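Pellby owners board > General > Gudska insolvency, what happens to our warranties?

torvald_wagon
Posted Wed 27 May
Okay so I got the letter this morning and I've read it three times over coffee and I still don't know where I stand. Gudska (the company that bought the Pellby name and what was left of the plant) has gone to court for protection from its creditors. My wagon is eleven months old. The letter says warranty work will continue "where possible" and then gives a phone number that rings and rings. I'm out $493 for a window regulator that the dealer made me pay up front, and he says he'll refund me when Gudska refunds him. Has anyone gotten money out of them lately?

rustbelt_rita
Same letter here! My dealer is still doing the work but he's stopped ordering parts on credit. He pays cash, so you wait until he has enough orders to make it worth his while. I've been waiting on a door seal since before the snow melted. I do love the car though, dumb as that sounds.
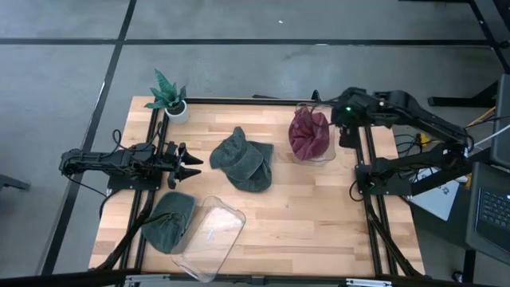 The part I'd want to know is whether Odero is still in the picture as a buyer. They were supposed to be putting in money by the end of the spring and then it all went quiet. If they take over the whole company, I'd guess the warranties come along with it. If they just buy the tooling and the name, we're toast.

gearboxgus
Rita, that's how it went last time. The buyer took the name and the plant and the old warranties stayed with the dead company. I had a 2-year-old car and a nice folder full of worthless paper.

torvald_wagon
Well that's cheerful.

quietdiesel
I don't agree with Gus. Last time was a straight bankruptcy. Court protection is a different animal, the company keeps running while it talks to whoever it owes. My brother-in-law's employer did it and came out the other side with most of its people still there. I'd file the claim for the $493 right now and not sit on it. You can be a creditor for a small amount same as for a big one.

gearboxgus
And get what, four cents on the dollar? They owe suppliers for 3709 unfinished cars' worth of parts if you believe the local paper. Cortés stopped shipping them seats back in the winter and those guys are way ahead of any of us in line.

quietdiesel
Four cents is more than zero. It's a two-page form, Gus.

midnight_hatch
Lurker here, I work for one of the smaller suppliers (won't say which, we have 20 people and it'd be easy to guess). We were told to expect a creditors' meeting in June. Our invoices go back a good while and my boss filed the day the news broke. From what I hear the line hasn't moved since the last batch of 1217 cars went out, and they've kept a skeleton crew on to look after the machinery. 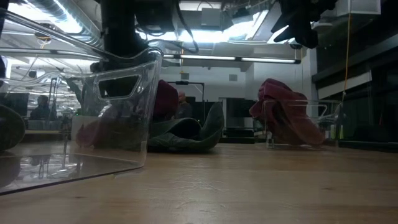

What my boss keeps saying is that Odero doesn't want to be seen walking away, so they'll drag the talks out as long as the court lets them. That's his opinion and he's been wrong before, he bought Gudska shares. But we're still taking their calls. New orders are cash only, no exceptions.

rustbelt_rita
Thank you for that, it's more than the letter told us. Did he say anything about service parts? I can live without a new model, I just want my door to stop whistling on the highway.

midnight_hatch
Service parts are run out of a separate company as far as I know, and that one isn't in the filing. Don't quote me. Ask your dealer whose name is on the parts invoice, if it isn't Gudska's you might be better off than you think.

torvald_wagon
Just dug mine out and it says Pellby Service & Parts at the top. So is my claim even against Gudska?

gearboxgus
Ha. Good luck getting either of them to say yes.

quietdiesel
File with both. Seriously, send the same papers to each and let them argue about it. Keep copies of the dealer receipt and the letter.

torvald_wagon
Fine, doing it tonight. I'll post if I hear back.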